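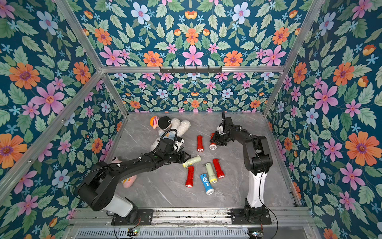

LAZARIDIS, November – For immediate release

Hellavo puts the fun back into finding a torch when the lights go out

Hi, it's me again, writing from the back room at Hellavo, where the kettle's on and I've got some news I've been sitting on since winter. Our small-torch range is going on sale this month, in red, mint green and blue, and the Gallero wallpaper is coming out with it in the big teal floral that everyone who has popped in lately has tried to talk me into selling them off the roll. You can have it now! Please stop asking the courier.

I'll start with the torches, as they're what pays the rent. I grew up in a house with one torch, and it lived in whichever drawer you hadn't looked in yet. It was black, the drawer was dark and the batteries were flat (they were always flat). So when we sat down to plan this range the colour came first. I wanted something you could spot in a camping tub, or under a doona, or at the bottom of a school bag beneath a squashed banana. Red was the obvious one. The mint green was my pick and I had to argue for it, because the feeling around the office was that a torch ought to look like it belongs in a ute. I love it. I've had a mint one beside the bed for months and I haven't once confused it with the telly remote.

The blue came last and nearly didn't come at all. We went through more blues than I care to remember, and the one we settled on is a proper cheerful blue, the kind you'd paint a letterbox.

They're handheld torches for ordinary household jobs: checking the meter box, walking the dog after tea, reading under the covers when you've been told twice to go to sleep. We tried them out with 68 households up and down the coast before we signed off on the colours, and I've kept the feedback cards in a shoebox. A surprising number were filled in by children. One card just says GREEN, in green texta, and I've stuck it on the fridge.

Now, the wallpaper. Gallero is our first go at a print this size, and subtle it isn't. You get a deep teal background with big pink flowers, orange ones with purple centres, pale blue blossoms and leaves squeezed in wherever there was room. I was nervous about the orange. Then we put it up on three walls and kept going across the ceiling as well, and I was completely sold. People have told me you can't paper a ceiling in a pattern that busy. Well, you can, and if you've got a reading nook or a powder room or a little cubby that needs waking up, I'd say go the whole way. Match the pattern at the corners first and have somebody patient hold the other end.

We've teamed it with a pale grey marble-patterned surface, which calms everything down underneath. Bright torches look terrific scattered across it, and so do soft toys, and I'm already fielding questions about the toys.
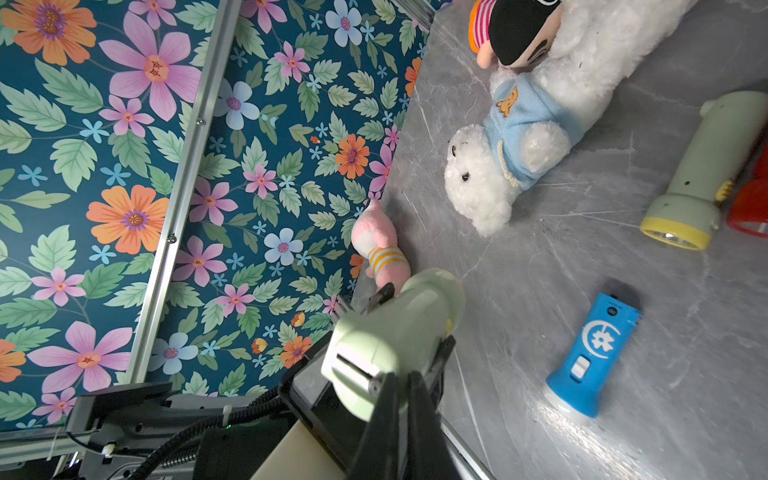
About the white dog

He's not for sale, sorry. The fluffy fellow in the light blue fleece jumper with the little orange cat patch has had more fan mail than the torches, and I'll admit the jumper is very good. I don't know why a dog would wear a cat on his front and I've decided not to look into it. We are talking about a small run of jumpers for next year, and if there's enough interest I'll put a sign-up sheet on the counter.

Where to find it all

The torches and the Gallero paper will be at our own counter in Lazaridis from the first week of November, then at Trolline stores, with 114 shops taking the torches and a smaller group taking the paper. Ring ahead for the paper if you're driving any distance – the first print run is only 935 rolls and a couple of decorators have already been circling.

There's a limit of 2 rolls per customer in the opening week. If you're doing a whole room, come and have a chat and we'll put you on the list for the second run. Samples are free, and you can take one home and tape it up for a few days to see how you feel about it at breakfast.

Stockists wanting a colour card, or anyone writing a story who'd like a torch to play with, can ask for the press desk at the Hellavo counter. The press desk is me, and mornings are best.

ENDS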